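4. Setting Up the Shared Table and the Shelf

This section explains how to prepare the Flolier table for daily use in a room where several people work. Please read the full section one time before you begin. If your table is not yet assembled, go back to section 3.

4.1 Before you start

You need the following:
- the assembled Flolier table
- one soft cloth and a little water
- the felt pads from the small bag (Trurkier part no. 221)
- one waste basket
- one open shelf near the table, if you have it

Note: The felt pads for the model Strachan are thicker and do not fit on this table.

4.2 Placing the table

1. Choose the place for the table. It is permitted to stand it diagonally in the room. Many customers prefer it so, as people can pass on both long sides.

2. Check that the floor is flat. Press with your hand on each corner of the top. If the table moves, turn the foot under this corner to the left until the movement stops.

3. Put one felt pad under each foot. Lift the table for this, do not tilt it.

4. Leave 138 cm free between the table and the shelf. With less space, a person on a chair must stand up each time when another person wants to take something from the shelf.

5. Put the chairs in their places. The backrest of a chair should not touch the edge of the table. Hard backrests can leave marks on the edge after some months.

CAUTION: Do not carry the table by its top. Two persons must hold it by the legs.

4.3 Keeping the top free

The top stays nice for longer when only few things stay on it. We recommend to keep on the table only what is used at this moment, for example a cup and one or two small objects for the work. All other things go to the shelf.

6. Wipe the top with the damp cloth and then dry it. On a light surface with a marble pattern you do not see small stains easily, so please wipe also the places which look clean.

7. Put cups near one end of the table and away from the edge where people sit.
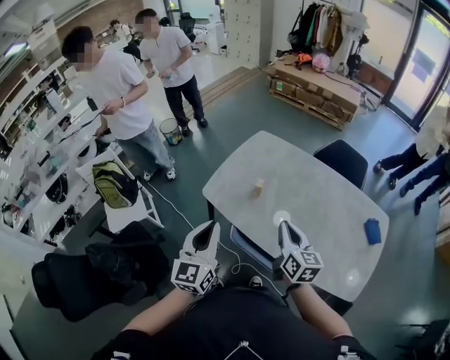 8. Keep drinks in bottles closed when you do not drink from them. Water does not damage the top, but coffee and fruit juice must be wiped away in 2 hours or less.

9. Put the waste basket on the floor where people stand and talk, not under the table. A basket of wire mesh is good for dry waste like paper and wrappers. For wet waste use a closed one.

Note: If there is a lamp directly over the table, it can make a bright reflection on the top. This is normal for this surface and it is not a defect. Move the table a little until the reflection does not disturb you.

4.4 Bags, shelf and cables

10. Do not put bags on the table. The buckles and zippers can scratch it. A spare chair is a good place for a backpack during the day.

11. Sort the shelf in this order: tools and heavy boxes on the lower boards, bags in the middle, small items at the height of the eyes. Small items should go in an open box, otherwise they will fall behind the shelf.

12. Look where the cables are lying on the floor. A thin cable is hard to see on a dark floor. Lead it along the wall or fix it with tape if people must walk over it.

CAUTION: Do not roll an office chair over a cable. The wheels can break it inside and from outside you will see nothing.

4.5 Care

Wipe the top each evening. Tighten the screws of the legs after the first month and then two times in the year. The surface was tested at our workshop in Nalasgate with 3,000 wiping cycles with water and soft cloth. Other cleaning products were not tested, and damage from them is not included in the warranty.

Continue with section 5, Replacing a Foot.

Text of this section last changed: 30th August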